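Dress pack on a small KUKA bin-picking cell keeps pulling at the wrist. Tape it, or redo it?

Posted by budwood_bench in Cells and Fixtures

I look after a picking cell we call Jikedel. It's one KUKA arm over a sheet-metal bin, and the job is to take mixed small parts out one at a time. I inherited it in November along with a folder of notes, and I have my doubts about most of the notes.

The problem is the cables. The black bundle and the yellow cable run along the top of the forearm, get cinched with one tie near the end, and then loop around the wrist. When the arm reaches for the left end of the bin with the wrist bent down, the loop looks tight to me. In the last 12 shifts I have had 7 gripper faults, every one of them on the left side. The gripper doesn't report closed, the program stops, I jog it up and home it, and it runs again as if nothing happened.

The notes say to "add tape as needed." I don't believe tape fixes a length problem. They also say the bin should be reclamped "when it drifts," with no mention of how you'd know. 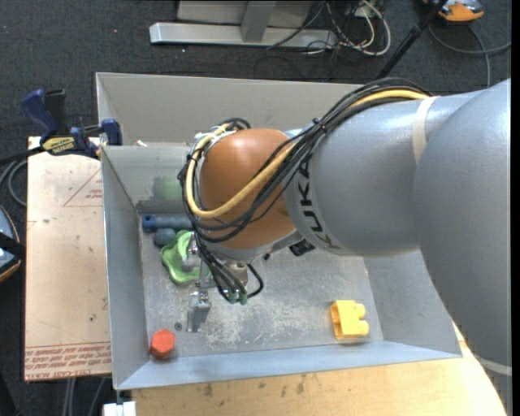

Wrist down over the left half of the bin.

What I've tried so far: swapped the sensor in the gripper (no change), slowed the approach (maybe fewer faults, maybe luck), and checked the air at the regulator, where it holds steady. The supplier wants to sell me a full cable guide kit. I'd like to hear from somebody who isn't selling one before I spend the money.

Also, does it matter that the bin is only held by a bar clamp? I never see it move, but the floor of the thing is pretty scratched up.

tomoana_nights
Reply, marked helpful by 10 members

I'd redo it, and I wouldn't buy the kit yet. Most of what's in those kits is a bracket and some straps.

First, find out if it's the cable at all. Seven faults on the left could be the cable, or it could be the finger touching the bottom of the bin. Your finger is sitting just above the floor there and the floor is scuffed. I can't tell from a photo what did the scuffing, and neither can the supplier. Put the arm in the pose where it faults, in manual at low speed, with the gripper open. Have someone watch the gripper input on the pendant while you turn the last axis slowly both ways. If the signal flickers with nothing near the finger, it's wiring. If it's rock solid, go look at your pick height.

If it is wiring, do this with the drives off and locked out, and the air dumped:

Cut the tie near the end of the forearm. Don't pull on the bundle to get slack. Back up to the strap farther along the forearm, loosen it, and feed cable forward from there.

Put the wrist in its worst position before you tighten anything. That means moving the arm with the loop loose, so go slow, keep everybody out, and lock out again before you reach in. People set the loop with the wrist straight and then wonder why it's short.

Use a wide hook-and-loop strap in place of the hard tie. A cinched tie makes one bending point and the cable dies there. It might be half dead already, so bend it by hand at that spot and watch the signal.

Keep the air hoses to the gripper out of the bundle for the last stretch. The short one that loops out next to the green fittings can catch on a tall part. Check it for rub marks while you're in there.

Then run it for a while before you decide you fixed it. We had one at Trirncombe that went 82 hours clean after a redo, and then came back with the same fault. The break was inside the cable the whole time. Moving it had only hidden it.

pinch_point
Reply

Get the kit. We put one on ours and had no more trouble. Your time costs more than the bracket does.

oldgrease
Reply

Wouldn't get the kit, wouldn't start with the cable either. On the clamp question: yes, it matters. A bar clamp is fine for a demo. For shift work I'd want the bin up against hard stops, with the clamp only holding it there. "I never see it move" doesn't mean much if you've never measured.

Scribe a line on the table along the front of the bin and another at one end. Look at them at the end of each shift. If the bin walks even a little, your taught heights near the sloped wall are wrong, and a finger that lands on the slope won't close right. You'd get your fault on one side only and blame the cable for it.

Could be both — I've had both. Change one thing at a time or you'll never know which.

budwood_bench
Follow-up from the original poster

Did the pendant test. The signal drops out when the last axis gets near its limit, nothing near the finger, so I'm calling it wiring for now. Cable ordered, kit not ordered. I scribed the lines too. Will post when I have a few shifts on it.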